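# Equipment planning gallery – hand-held gripper kits, Narbridge site

Prepared by Hooman Golestani, 31/01/2023

The Narbridge site is budgeting for 5 hand-held gripper kits to record household tasks for arm training. The Dradley arms are already on order and are priced elsewhere. This page covers only what the operator carries or wears, plus the items that tend to get left off a purchase request: straps, cables, chargers and spare pads.

The quote from Grerkberg is $2,003 per kit, against a planning figure of $2,000. The difference is small enough to absorb under consumables. Delivery is quoted at 28 days from the purchase order, so an order placed by the end of the quarter still leaves time for setup before the May start.

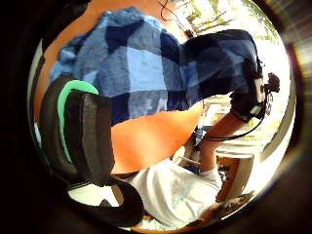 Wrist units and cabling should be budgeted as separate lines. Kordestani sells the wrist unit with one cable set, and a second set per operator is recommended. Cables running along the forearm get bent at every reach, and a failed cable stops a session as surely as a failed gripper does. Padding is a wear item – request it by the pair, in black, with the size written on the order.

Household fabric is a separate purchase. Checked and plain cloth are both needed, in more than one weight, and ordinary retail stock will do. Charge it to materials. It does not need an asset tag.

Still open:

- Grerkberg has not confirmed whether the warranty covers the lens.
- Storage at Narbridge is one lockable cabinet. It holds the kits but not the shipping cases.
- Kordestani's price for the second cable set is due with the revised quote.

Changes to kit quantities go to Hooman before the order is released.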